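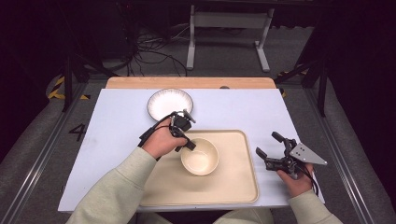

Le bol crème sur son plateau beige, l'assiette blanche à fin liseré foncé juste derrière.

Rechercher sur le site OK
Accueil Cuisine Rangement Atelier Astuces des lecteurs

Le plateau, meilleur ami de la petite table

J'ai longtemps cru que les plateaux servaient à porter le petit déjeuner au lit et à prendre la poussière le reste de l'année. Et puis j'ai commencé à en laisser un sur la table, en permanence, et je ne reviendrais en arrière pour rien au monde ! Un bol, une assiette, un plateau rectangulaire à rebords : avec ces trois choses-là on déjeune, on épluche, on écosse, on trie les boutons, et la table reste propre.

Choisir le bon plateau

Prenez-le avec des rebords, même bas. Un plateau tout plat laisse filer les petits pois et la moindre goutte de lait. Le rectangulaire se cale bien contre le bord d'une table et se range debout, entre le four et le mur chez moi (un espace de 6 cm que je croyais perdu). Pour la taille, posez dessus votre plus grand bol et gardez la place d'une main à côté. Le mien mesure 50 cm de long et je le trouve parfait pour une table de cuisine ordinaire.

Côté couleur, j'aime beaucoup le beige. Les miettes de pain s'y font oublier jusqu'au coup d'éponge, et la vaisselle claire y est jolie. Sur une table blanche, cela dessine tout de suite un petit coin repas.

Où poser le bol ?

Un peu à gauche du milieu si vous êtes droitier, l'inverse si vous êtes gaucher. On garde ainsi un vrai espace libre du côté de la main qui travaille, pour la cuillère, le couteau ou le torchon plié. L'assiette, elle, reste sur la table, derrière le plateau. Elle reçoit ce qui est prêt, et tout ce qui salit reste entre les rebords. Essayez avec des haricots verts : les entiers sur le plateau, les bouts dans le bol, les équeutés dans l'assiette. Un régal d'organisation, et en 3 minutes la table est débarrassée.

Si le bol glisse quand on soulève le plateau, glissez dessous un carré de tissu antidérapant ou, encore plus simple, une lavette à peine humide et bien essorée. Pour le déplacer, on le prend par le bord ou à deux mains, sans mettre les doigts dedans, surtout quand il est rempli de soupe brûlante (j'en parle en connaissance de cause).

Nettoyer une table blanche

Ah, la table blanche ! Elle est superbe et elle montre tout. Voici ma routine :

- Les miettes d'abord, à sec, avec une petite brosse ou une main et une feuille de papier.
- Une éponge douce, de l'eau tiède, une goutte de liquide vaisselle.
- Un rinçage, puis un torchon sec en allant vers le bord.
- Pour une trace de thé ou de curry, une pâte de bicarbonate et d'eau, laissée quelques minutes, puis retirée sans frotter fort. Faites un essai dans un coin discret !

Si votre table a un chant en bois, essuyez-le tout de suite, l'eau qui stagne finit par le griser. Une fois par an, en janvier, je passe sur le mien un chiffon avec très peu d'huile de lin, je laisse boire et j'essuie l'excédent. Le chiffon sèche ensuite dehors, bien étalé et loin de toute chaleur, jamais en boule : l'huile de lin peut le faire s'enflammer tout seul.

La vaisselle claire qui ternit

Les petits traits gris au fond des bols et des assiettes viennent souvent des couverts, et ce sont des dépôts de métal plutôt que des rayures. Bicarbonate, éponge humide, petits cercles, et la plupart s'en vont. Sur une assiette à liseré, je contourne la bordure, certains décors n'aiment pas être frottés. Pour empiler, un filtre à café entre deux assiettes protège très bien.

Vos astuces

Une lectrice de Mallen remplit son plateau de gros sel pour faire sécher ses herbes - je vais essayer avec du thym. Un lecteur de Brinia garde un second plateau dans l'atelier pour les vis et les rondelles, et jure qu'il n'en perd plus une seule. Vous avez déjà envoyé 67 idées pour cette rubrique, c'est formidable, continuez !

Le prochain sujet sera consacré aux torchons qui sentent le renfermé. J'attends vos recettes jusqu'au 13 mai.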